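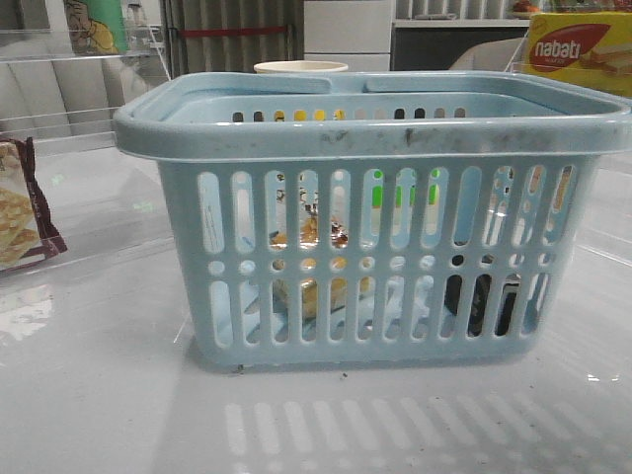 Erine Building, Shared Kitchen and Dry Goods Storage
Minutes of the October working meeting
6 min read

Present: kitchen lead, stock clerk, cleaning supervisor, building services, second floor representative, third floor representative (from item 3)
Apologies: purchasing
Location: small meeting room, second floor
Start: 2:00 p.m.

1. Minutes of the previous meeting

Accepted with one correction. Under item 5, "shelf liner" should read "shelf edge strip." No liner was ordered and none is planned.

2. Actions carried forward

2.1 Replacement hinge for the tall cupboard. Fitted. The door now closes without lifting. Closed.

2.2 Key for the Samuel storeroom. A second key has been cut and is held at the front desk. Sign-out is by floor. Closed.

2.3 Written method for cleaning plastic baskets. Draft circulated before the meeting. Taken under item 4.

2.4 Price list from Jesberg. Received after the agenda went out. Taken under item 6.

2.5 Labels for the drawer unit. Not started. The label printer has no tape in the 12 mm width. Purchasing to confirm whether tape is on the standing order. Remains open.

3. Basket storage of dry goods

3.1 The stock clerk reported on the use of open baskets for packaged snacks and bakery items. The light blue slotted basket is still the general type in use on the white table. The slots allow a partial check of the contents from the side, but a packet standing behind another can't be identified without taking something out. Printed dates are rarely readable through the slots.

3.2 The third floor representative joined at this point and asked whether solid-sided boxes would be easier to keep clean. The kitchen lead replied that solid boxes had been used in the Samuel storeroom and that crumbs collected in the base corners. With the slotted type, crumbs drop through onto the surface below and can be wiped up, provided the basket is moved when the table is wiped. At present it often isn't moved.

3.3 Loading. The basket should be filled no higher than the underside of the rim. Items above the rim get pushed down when a second basket is stacked, and soft bread is damaged first. It was agreed that bread and pastry go in last and sit on top, with boxed or rigid goods below. Cans and jars are not to go in the same basket as bread.

3.4 Handles. Both handles are to be up when a loaded basket is carried. Lifting by one handle twists the rim. The cleaning supervisor noted that the handle pivots hold dirt and that the written method needs to cover them.

3.5 Separation of food and non-food. The second floor representative reported that batteries and a roll of tape had been left in a food basket on the second floor. Agreed that food baskets hold food only. Loose non-food items go in the top drawer of the drawer unit until labels are available (see 2.5).

3.6 Cups. Cups are not to be stored behind or between baskets on the table. They go on the drying rack, then in the wall cupboard. A cup behind a basket is likely to be knocked when the basket is pulled forward.

Action: stock clerk to post the loading order from 3.3 inside the cupboard door.
Action: floor representatives to pass on 3.5 and 3.6 to their floors.

4. Cleaning method, plastic baskets

4.1 The draft was read through. The main concern is the rim. Hands and sleeves touch it at every use, and dark smudges and scuff marks build up on the front face. Wiping with a dry cloth moves the dirt along the rim and leaves streaks.

4.2 Agreed method:

Empty the basket onto a clean tray. Check dates while the items are out.
Turn the basket over above the waste bin and tap the base twice.
Wash in warm water with dish soap. Use a bottle brush for the long slots and a small stiff brush for the round holes.
Brush the rim, the underside of the rim and both handle pivots. Move each handle through its full travel while brushing.
Rinse. Stand the basket on its short end to drain.
Leave for 10 minutes, then dry the rim and the base with a lint-free cloth.
Wipe the table before the basket goes back.

4.3 Scuff marks. Building services asked whether a melamine sponge could be used. The cleaning supervisor has tested one on the base of an old basket. It took off gray marks but left the plastic dull, and the dull area picked up dirt faster afterward. Agreed that the sponge isn't to be used on rims. Scuffs that survive soap and brush are left alone.

4.4 Frequency. The draft proposed monthly. The kitchen lead asked for every two weeks for baskets holding bread and monthly for all others. Agreed. A basket with a visible spill is washed the same day whatever the schedule says.

4.5 Dishwasher. Not permitted. The rim on one basket warped on the lower rack last winter and the handles no longer seat.

Action: cleaning supervisor to issue the method as agreed, one page, large type.

5. Table and shelf

5.1 The glossy white tabletop shows every particle, which the kitchen lead considers useful. Debris tends to gather at the front corners of the basket, where the cloth goes around it. The instruction will read "lift basket, wipe, replace" and the words "wipe around" will be removed from the old sheet.

5.2 Cleaning product. The current spray leaves a film on the gloss finish if it isn't rinsed. Plain water with a drop of dish soap gave a better result. The spray will be kept for the sink area.

5.3 Clear shelf. Boxed goods such as the yellow Nabati wafer box stand here with the printed front facing out. The stock clerk asked that opened boxes be moved from the shelf to a lidded container. Opened boxes lean, and crumbs on a clear shelf are visible from above and below. Agreed.

5.4 Building services raised the load on the clear shelf. No rating is marked on it. Until the supplier gives a figure, the shelf is for boxed wafers, crackers, tea and similar light goods. Bottles and cans are excluded.

5.5 The second floor representative asked for the shelf to be raised to give more clearance over the table. Building services will measure. The wall fixings may not allow it.

Action: building services to ask the supplier for the shelf rating and to measure clearance.
Action: stock clerk to provide two lidded containers from existing stock.

6. Purchasing

6.1 Jesberg price list. Three basket types are listed. The slotted type with handles is available in light blue and gray. Gray would hide smudges. The cleaning supervisor objected that smudges should be seen and dealt with. Light blue to be kept.

6.2 Quantity. The kitchen lead requested six baskets, to allow one set in use while another is drying. Agreed. Lids were considered and declined, as a lid would not close over the raised handles.

6.3 Stock code. The replacement baskets will be entered in the store ledger under 3,004, following the existing sequence. The old code stays against the old baskets until they are withdrawn. The stock clerk pointed out that the ledger inserts a comma in codes of four digits and that searches fail without it. No fix is available at present.

6.4 Brushes. One bottle brush and one small stiff brush per floor. The stiff brushes are to be marked so that they aren't used on the floor drain.

Action: purchasing to place the order for baskets and brushes.

7. Waste

7.1 The Waster pedal bin beside the table has a slow lid. Building services will adjust the damper. If that fails, the lid will be replaced.

7.2 Wrappers. Empty wrappers are being put back in the baskets, where through the slots they look like full packets. Stock was undercounted at the last reorder for this reason in reverse: the clerk assumed two packets were empty and they were full. Everything is to be lifted out at each stock check.

7.3 Expired goods. Items past their printed date go in the bin by the next working morning. They aren't to be left on the table for others to decide.

Action: building services to adjust the bin lid.

8. Other business

8.1 Third floor asked to borrow a basket for use in its own kitchen. Deferred until the new baskets arrive.

8.2 The light over the sink flickers when the kettle is on. Building services has it logged under the electrical list.

8.3 A request for a second drying rack was withdrawn.

9. Next meeting

Same room, 2:00 p.m., November. Label tape, shelf rating and basket delivery to be on the agenda.

Meeting closed at 3:10 p.m.

Related items
Erine Building: September working meeting, minutes
Samuel storeroom: key sign-out sheet
Cleaning method: sink area and drying rack
Waster pedal bin: lid adjustment notes
Dry goods stock check form, second floor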